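About Pirkura

We help people plan for robots before they pay for them.

Pirkura is a small planning shop. Our customers run care homes, training kitchens, rehab centers, community colleges and small hotels, and they come to us when somebody on the staff has said the words "should we get a robot arm?" and somebody else has been handed the job of finding out what that would cost. We love that moment. It's when everything is still open, and an afternoon with a tape measure and a spreadsheet can change the whole plan.

We don't sell equipment and we don't take a cut from anyone who does. What you get from us is a plan you can take to your own board or your own boss: what to buy, what to skip, what to rent for a while, what it will cost in the first year and what it will keep costing after that.

How we started

Mehrangiz Babaei started Pirkura after years of running the equipment budget at a vocational school. She had a two-arm station on her list, a good quote, a signed form, and a room to put it in. Then the station arrived and the doorway was too narrow for the base. The door got widened. The table that came with it was too tall for the arms to reach the back half, so a second table was ordered, and then different grippers, and by the end of that school year the extras had eaten the money set aside for teaching anyone to use it.

She still talks about that station fondly (the students adored it!), but she kept the folder of invoices, and it became our first checklist. It was two pages long back then. The current one has 22 lines for the room alone, before we get to the robot.

What we do all day

A lot of our work happens in simulation. We build a version of the kind of room you have in mind, put the arms in it, put ordinary things on the table and start reaching. A showroom bench is a lovely place for a robot. A living room is harder: there's a couch, there's a doorway, there are pictures on the walls, and the table has a spoon lying at an odd angle next to a knife and a cutting board. Those are the rooms our customers want to work in, so those are the rooms we plan for.

We spend a surprising share of our time looking down past the gripper itself, watching the fingers and whatever is beyond them. Finger length, how wide the opening is, how much of the view the gripper body takes up — these are small lines on a quote, and they decide a good deal about what you'll need to order next. 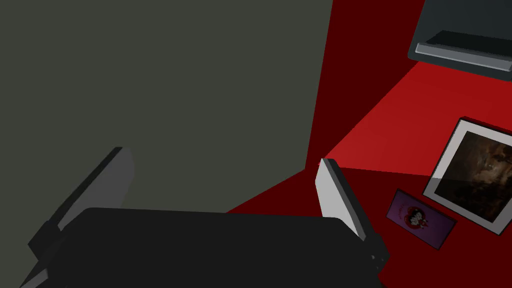 The arms usually get all the attention in a first meeting, and we understand why. They're the exciting part. But on most of the plans we've written, the arms are the easiest number to pin down. You ask for a quote, you get a quote. The harder numbers are the mounting, the power, the floor, spare fingers, the computer that runs the thing, staff hours, and the shelf space for everything that comes in the crate with it. Our plans give each of those its own line, with a low figure and a high figure, and a note on who we asked.

We also try more than one layout before we recommend any of them. Move the table a foot to one side and the reach changes. Turn the base and the couch is in the way. In simulation a bad layout costs us part of a morning and a fresh cup of tea, and we throw away far more layouts than we keep. The discarded ones go in the back of your plan too, with a line or two on what we didn't like. Customers tell us they read those pages first.

Clarkitz, our room kit

Over time we put our room work together into a kit we call Clarkitz. It holds our simulated rooms, our table layouts and the household things we put on them, from bowls and spoons to cutting boards. When you become a customer we pick the room closest to yours and adjust it with you on a call, dragging the furniture about until somebody says "yes, that's where it really is."

The living room layout is the one we open most. It has a big sectional couch, red walls, a doorway through to the next room and a table with the sort of clutter people leave on a table. It's a busy room to plan in, and we've grown very attached to it. New people on our team spend their first days there, working out where they would stand a two-arm setup and then pricing their own idea line by line.
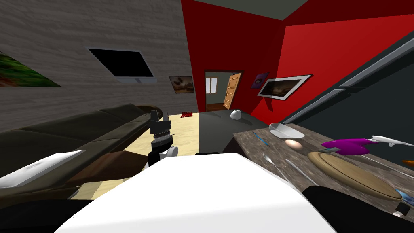 What a plan looks like

A first plan takes us 8 working days from the day we have your measurements. It comes as a document and a spreadsheet, and the spreadsheet is yours to pull apart.

Inside you'll find:

The room. Doorways, floor, table heights, outlets, where people walk, and which of those would have to change.

The equipment. Arms, grippers, mounts, spare parts and the computer, with the quotes attached.

The people. Hours for setup, hours for training, and who covers their usual work in the meantime.

The second year. Service, replacement parts, software fees, and a sum for the things we all forgot.

The "not yet" list. Everything that sounded good in the meeting and can wait.

The price of a first plan is $2635, whatever the size of your purchase. We set it as a flat fee so that we have no reason to nudge you toward a bigger order. If our advice is to buy nothing this year, the fee is the same, and we've written that plan more than once with a clear conscience. One of our favorite customers took the "buy nothing" plan, spent the money on a better workshop floor, and came back the next January ready to talk about arms.

Where simulation stops

We're big fans of simulated rooms and we try to be plain about what they can tell you. They're very good for reach, for layout, for comparing grippers and for getting a group of people to look at one thing together. They're weaker on how a floor feels under a heavy base, how loud a room gets, or whether your evening staff will enjoy sharing a space with the equipment. For those we visit. We bring a cardboard stand-in for the base (it folds, it's been on a lot of trains), tape its footprint on the floor and leave it there over a lunch break while people walk past it.

Who we work with

Our workshop partner is Akbari, a family machine shop that makes mounts and table brackets. They answer our questions about what a custom part would cost, and they answer quickly, which has saved several of our budgets. You're free to take the drawings to anyone you like.

For training we work with Skarstead, a two-room learning center where your staff can try planning and basic operation before a purchase. The classes are small and the coffee is strong. Anyone who holds a Pirkura plan can send two people to the introductory class at no extra charge.

Nearly all of our customers come back with a second question after the first plan, and we don't start a meter for it. Call us when the quote changes. Call us when the delivery date moves, or when someone offers you a used unit at a price that sounds too good. We enjoy those calls!

Come and talk to us

You don't need measurements or a budget to get in touch. A rough idea of the room and the job is plenty for a first chat, and if you have a sketch on the back of an envelope, bring it along — we keep the best ones pinned up by the kettle.

Write to the planning desk through the contact form and Mehrangiz or one of the team will get back to you.

Page last updated 02/10/2025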